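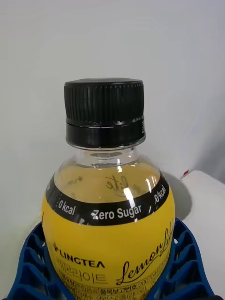
mossbank replied:

Zero sugar drinks all taste of the same two sweeteners to me, so I'd be surprised if the cup made any difference at all. You could serve it in a wellington boot. People taste what they expect to taste and then go looking for a reason.

Brarkex Boards > Kitchen and Table > Cups, mugs and glasses
Thread: Does the colour of the cup change the taste? (I say no)
Started April 24, 2020

oldtin
Posts: 1,182

That's more or less my view, mossbank, but my sister-in-law won't have it. She read something that said drinks taste sweeter out of a bright cup and duller out of a dark one, and now she won't drink out of anything grey. She says it's "flat". I said the drink comes out of the same bottle and she said that had nothing to do with it.

So I'm doing it properly. One bottle of the zero sugar stuff, the pale yellow one with the black cap, two plastic cups in different colours, and whoever is in the house gets a go. I expect to find nothing. If anybody has tried this and got a result that wasn't wishful thinking I'd like to hear how you did it.

pipkin_lane
Posts: 471

I've read the same sort of thing, about mugs I think, and I believe it. Hot chocolate out of an orange mug is nicer. I know how that sounds, but I have drunk a great deal of hot chocolate.

mossbank

How do you know it's nicer and you don't just like the orange mug?

pipkin_lane

What's the difference? If I like it more, I like it more.

oldtin

There's a big difference. If you like the mug, fine, buy the mug. If somebody tells me the drink is sweeter, then I want to see them pick it out with their eyes shut.

gravyboat
Posts: 1,946

With your eyes shut you can't see the colour, so the effect would vanish whether it was real or not. You've set up a test that can only come out your way. The whole claim is that seeing the colour does something.

oldtin

Fair point and I hadn't thought of it. All right, eyes open, but they don't get told what it's for. I'll say I'm comparing two drinks.

gravyboat

Better. Then they'll be looking for a difference, mind, and they'll find one whatever you give them. Give anyone two cups of tap water and tell them one's from a spring and you'll get a speech.

mossbank

Which is my point. All you'll learn is that people make things up when asked.

gravyboat

If they all make up the same thing about the same cup, that's a result. If half say one and half say the other, that's nothing. So it is worth doing, but you need more than your own household.

oldtin

I've got my household. That's what there is.

Cups sorted anyway. They're Lindov, from the picnic set, which was sold as unbreakable and wasn't (ask me about the plates). I've gone for the yellow-green and the grey. Same size, same shape, same white rim on both, so I can't be accused of fiddling it with one wide cup and one narrow one. I've had them out side by side on the white table and the outside colour is the main thing between them.

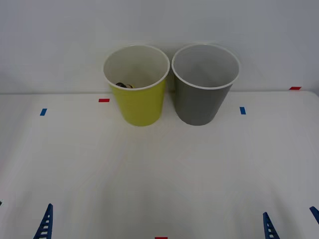
I'm going to pour to a third of the way up and no higher, because people sip differently out of a full cup. Measured in a jug first. Both poured from the same bottle straight after each other. Half the people get the yellow one first and half get the grey one first. Plain cracker between. They write down a mark out of ten for sweetness before anyone is allowed to talk, as my father-in-law will otherwise announce the answer to the whole room.

gravyboat

You say the outside is the main thing. What are they like inside?

oldtin

White inside the yellow one, light grey inside the grey one.

gravyboat

Then I don't think it's a fair test of what she claims. The drink's pale. Look down on pale yellow against white and it looks like a drink, look down on it against grey and it'll look murky, or at least different. If the grey loses, you won't know whether it was the colour of the cup or the drink looking off.

oldtin

Isn't that the same thing? She says grey cups make it taste flat. She doesn't say which side of the cup.

gravyboat

It's not the same if you want to know why. If you only want to win an argument with your sister-in-law then carry on.

oldtin

I mostly want to win the argument.

teacosy_ralt
Posts: 869

Can I be the boring one and say plastic cups do have a taste? We had a set from Prodix and every one of them made water taste like a paddling pool until they'd been washed a dozen times. Could be one of your cups gets used more than the other. If she avoids the grey one it'll have been through the wash less, won't it? So it might really taste different and have nothing to do with colour.

mossbank

That is the first sensible explanation anyone's given in this thread.

oldtin

Hm. The grey does live at the back of the cupboard. I'll wash both by hand, same water, and leave them overnight with bicarb in. I don't want to find out she's been right for a stupid reason.

pipkin_lane

So if the grey one comes out worse you'll say it's the plastic, and if there's no difference you'll say you told her so. What would it take for you to say she was right?

oldtin

Everyone putting the yellow one higher by two marks or more.

pipkin_lane

Two marks out of ten is huge! Nobody ever claimed that. It's meant to be a slight thing.

oldtin

If it's that slight, why can't she drink out of a grey cup?

teacosy_ralt

Also on the drink itself, are you sure you want a zero sugar one? I'd have thought sweeteners were a bad choice, they hang about on the tongue. Your second cup will always taste odd after your first. Ordinary cordial would wash away quicker.

oldtin

She drinks the zero sugar one, so that's what we're arguing about. It's got 0 kcal and Zero Sugar printed round it and I'm not paying for something else. The swapping over which cup goes first ought to deal with the tongue business.

mossbank

I never believe a flat 0 on a label anyway. As far as I know they can call a drink energy free if it's four or under in a hundred millilitres.

gravyboat

That's right I think, but four is next to nothing and it's got nothing to do with cups. Let's not have that one again.

mossbank

I'm only saying people will swallow anything if it's printed in capitals.

teacosy_ralt

Does it need to be cold? Cold drinks taste less sweet. If you pour one and then faff about with the jug, the second one will be colder or warmer than the first.

oldtin

Room temperature for everybody, bottle out of the fridge the night before. It won't be nice but it'll be the same.

pipkin_lane

It'll be horrible and they'll mark both cups down and you'll say you've proved something.

oldtin

Update, as promised. Did it after dinner. Six people, both cups each, marks on paper.

Yellow-green: 6, 7, 5, 6, 8, 4
Grey: 6, 6, 5, 7, 7, 4

Same order both times. So three people had them level, two gave the yellow one mark more, one gave the grey one mark more. Sister-in-law gave yellow 8 and grey 7, and she worked out what I was up to as soon as she saw the cups, so hers shouldn't count really. Father-in-law said they were both warm and wanted to know why.

I call that nothing.

pipkin_lane

Yellow's ahead though. Add them up, it's 36 against 35.

gravyboat

One mark across six people is noise. And if you take out the person who guessed, it's 28 against 28.

pipkin_lane

You can't just take people out when you don't like what they wrote.

gravyboat

She knew what it was for. He should have taken her out before he looked at the marks, I'll give you that.

mossbank

Told you. Wellington boot.

teacosy_ralt

Did the bicarb do anything? Asking for our Prodix ones, which I still haven't thrown away.

oldtin

Couldn't smell anything on either cup by morning, but I couldn't have sworn there was a smell to start with. I used a heaped teaspoon in each and filled them up with warm water. Rinse them well or you'll taste that instead.

gravyboat

If you do it again I'd get cups that match on the inside. Ardeleanu used to sell plain white ones and you could wrap coloured paper round the outside. Then it's the same plastic, same wash, same everything.

oldtin

I looked at Ardeleanu, they only do them in big sleeves now and I'm not storing a sleeve of cups for this. Might try the paper round two of the Lindov ones, if I can find another yellow. She's already said she doesn't accept the result on the grounds that I was "standing there with a face on", so I'd have to leave the room as well.

pipkin_lane

She's got a point about the face.

mossbank

Try it with tea next time, at least then somebody gets a decent drink out of it. And write down who gets excluded before you start.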